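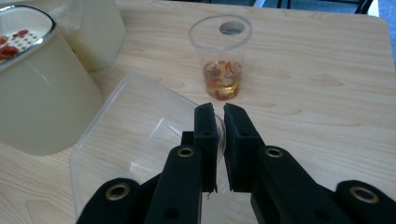 Pradberg

1/ Clear lids are where our width estimator falls over. Wood grain reads straight through the plastic, so the segmentation mask leaks onto the table.

2/ Depth is no help. Of 390 grasp attempts replayed in Pumeck, 152 came back with no valid depth inside the lid outline.

3/ Current patch: ignore the interior, fit the rim highlights, take lid pose from the corners. Pad gap comes from the finger tracker.

4/ Planner change: the swept volume now includes the held sheet. Before that it would clip a cup standing ahead of the fingers and report a clean path.

5/ Rim fit costs 56 ms per image on the bench machine. Too slow for the inner loop, fine for replanning. Branch goes up in March.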